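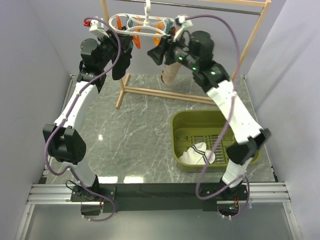

Viltwood plays a 2-3 zone on almost every possession, and Sedance has now lost to it twice by letting the ball stop on the wing. I keep stats for the Sedance girls, so I have the tape and the shot charts, and I went through both losses again over the break. The problem is easy to draw. When the ball sits on the wing, the bottom defender on that side comes out, the middle defender slides to the block, and the top guard drops just far enough to sit in the passing lane to the high post. That top guard ends up with both arms up and angled in toward the center, and a pass thrown through that gap has to be either very hard or very high. Ours were neither.

First loss: 12 turnovers against the zone, not counting the press. I sorted them by where the pass started. Most came from the right wing, and most of those were aimed at the high post. In the second loss the number went down, but only because we quit trying the pass and shot over the top.

The shots were not bad shots in the usual sense. They were open, taken with feet set, and from spots where our guards practice. They were also early. I timed each possession from the moment the ball crossed half court, and too many ended after one pass or none. The zone did not have to move. A zone that has not moved has all five players in rebounding position, and Viltwood is tall.

What I would try, in the order I would try it:

Start in a 1-3-1 instead of two guards up top. One guard against their two forces one of the two to commit. If neither commits, the point guard walks into the lane and shoots the short jumper until somebody does.

Put Rajkumari Pant at the high post. She is not our tallest forward, and I expect some argument here. She catches with two hands, turns on the inside foot, and looks at the rim before she looks anywhere else. That look matters because the middle defender steps up to it, and the block behind her is then open for the short pass. Our taller forwards tend to catch and put the ball on the floor, which lets the top guards drop back and dig at it.

Send a cutter along the baseline every time the ball is reversed. Matić ran this for us in the June league and it worked against smaller teams. The cut starts when the pass leaves the point guard's hands. If it starts on the catch it is late, and the bottom defender has time to hand the cutter off.

Pass fake before every pass to the post. Low fake, high pass. On tape their top guards bite on the first low fake nearly every time.

I am less sure about the offensive glass. Sending three gives us a chance at second shots, since nobody in a zone has an assigned box-out. It also leaves two back against a team that likes to run after a long rebound. In the first game they scored four times that way. I would send two and keep the wing opposite the shot at the elbow.

Free throws are a separate issue. As a team we are 90 for 200 if I combine the league games with the fall scrimmages, and no zone offense fixes that. I have the breakdown by player and will send it to the coaches, not post it.

The next Viltwood game is at Zodau gym, which has a short floor and a tight baseline. The corner is cramped there, and a wing who drifts too deep will step out of bounds on the catch. We did it once last year. The corner shooter should set up a full step higher than usual and get a few catches there in warmups.

I will put up the charts for the second game when I have cleaned them up. The first-quarter page has two possessions out of order and I need to check them against the tape.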